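Help > Laundry room > Questions we get asked a lot

Last updated: August

Welcome to the Plemulura laundry room page! We've tried to gather up everything new residents ask us in their first few weeks – and a few things people have lived here for years without knowing.

When can I use the machines?
Any time from 7 in the morning until 9 at night. Please let the last wash finish by then, as the bedrooms on the Schwaiger side are right over the pipes.

How do I get in?
The door code is 1747, and it's the same one for the drying room (do pull that door hard, it sticks terribly in damp weather).

Can I leave the door open after my wash?
Yes please, we'd love you to! A drum that's shut up straight away soon smells musty.

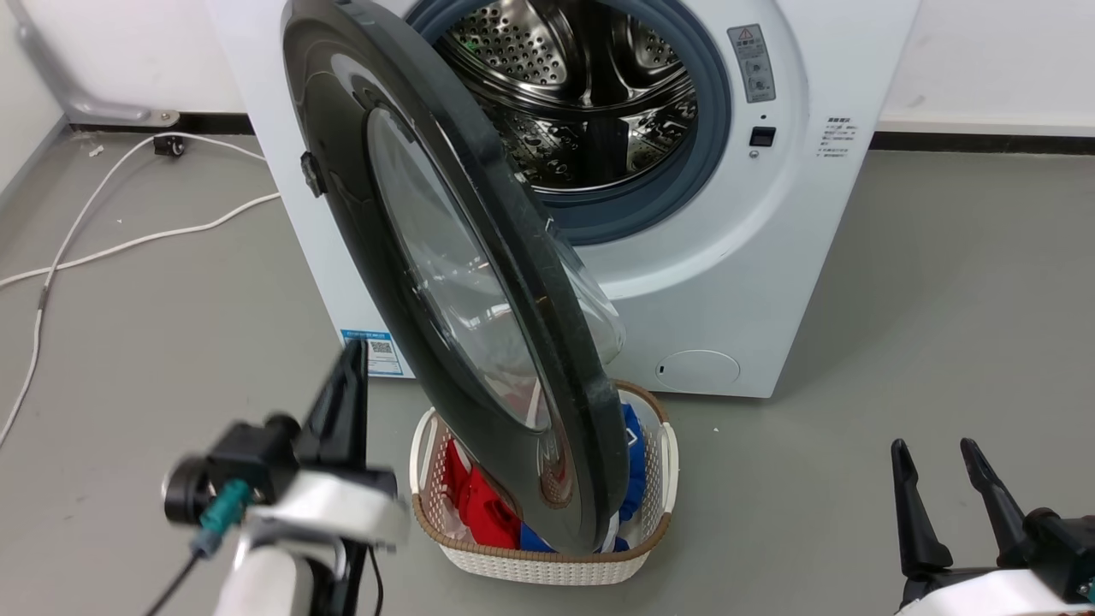

Pacita Lacson says she wipes the rubber seal with an old flannel as well, and that her towels have smelt far nicer ever since she started.

How much powder should I put in?
Less than you'd think, as our water is soft. Two spoonfuls will do an ordinary load.

I've lost a sock. What now?
Try the basket by the sink first, then ring Rosário Correia on extension 17.

Related questions
Bins and recycling
Parking at Zarklow Court
Borrowing an iron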